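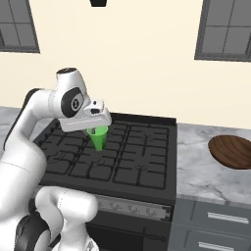
Afaf Twal demande si l'on peut refaire le joint silicone entre le plan de travail et la crédence sans déposer l'ancien, simplement en repassant un cordon par-dessus. Non : le silicone neuf n'adhère pas durablement sur du silicone polymérisé. La dépose complète est la première étape du travail, et la plus longue.

Réfection d'un joint de plan de travail

Matériel
Cutter à lame neuve, grattoir plastique, gel dissolvant pour silicone, alcool ménager, chiffons non pelucheux, ruban de masquage, pistolet à cartouche, lisseur à joint, cartouche de silicone sanitaire. Le silicone acétique (odeur de vinaigre) est à proscrire sur le marbre, le calcaire et les autres pierres naturelles, qu'il peut tacher ou attaquer. Prendre dans ce cas un silicone neutre portant la mention « pierre naturelle ».

1. Dépose de l'ancien joint
Inciser le cordon le long de ses deux bords, lame tenue presque à plat contre le support. Tirer ensuite le cordon à la main, par longueurs régulières. Les résidus se traitent au gel dissolvant, en respectant le temps de pose indiqué sur l'emballage, puis au grattoir plastique. Pas de grattoir métallique sur un stratifié ou une pierre polie. Essayer le gel au préalable sur une zone cachée – certains produits laissent une auréole sur la pierre non traitée.

2. Nettoyage et séchage
Dégraisser les deux faces à l'alcool ménager. Aspirer le fond de la fente. Laisser sécher complètement ; si de l'eau s'est infiltrée derrière l'ancien joint, attendre le lendemain. Les traces noires qui subsistent dans la fente sont des moisissures : les traiter avec un produit adapté au support, rincer et laisser sécher de nouveau. Ne jamais mélanger un produit chloré avec un autre nettoyant.

3. Masquage
Poser deux bandes de ruban parallèles, l'une sur le plan, l'autre sur la crédence, chacune à 2 mm de l'angle. Bien maroufler les bords. Si la fente dépasse 5 mm de large, y insérer d'abord un fond de joint en mousse de polyéthylène, enfoncé de manière uniforme.

4. Application
Couper la buse en biais, à un diamètre légèrement supérieur à la largeur de la fente. Tenir le pistolet à 45 degrés et avancer sans s'arrêter, d'un angle du mur à l'autre. Relâcher la gâchette avant la fin de la passe, faute de quoi la cartouche continue de couler. Pour une grande longueur, travailler par tronçons de 90 cm et lisser chaque tronçon avant de passer au suivant, en reprenant sur le cordon encore frais.

5. Lissage
Passer le lisseur en une seule fois, avec une pression constante. Une eau très légèrement savonneuse évite l'accrochage ; l'excès d'eau nuit à l'adhérence des bords. Retirer le ruban aussitôt, en tirant vers l'extérieur du joint. Une peau se forme en quelques minutes et toute retouche ultérieure se verra.

6. Prise
Ne pas mouiller le joint pendant 24 heures. La polymérisation progresse de la surface vers le fond et dépend de la température et de l'humidité de l'air ; un cordon épais demande plusieurs jours. Aérer la pièce.

Défauts courants
Cordon qui se décolle d'un seul côté : support gras ou humide.
Bulles : avance irrégulière, ou cartouche périmée.
Fissure au milieu du cordon : joint trop mince, ou plan mal fixé. Vérifier les équerres sous le plan avant de recommencer.

Aux abords d'une table de cuisson
Le joint périphérique de la table est une bande d'étanchéité fournie par le fabricant. Ne pas le remplacer par un cordon de silicone, qui collerait l'appareil au plan et compliquerait sa dépose.

Page revue le 10/3/19 par Lefteris Alexiou. Ajout du paragraphe sur les pierres naturelles.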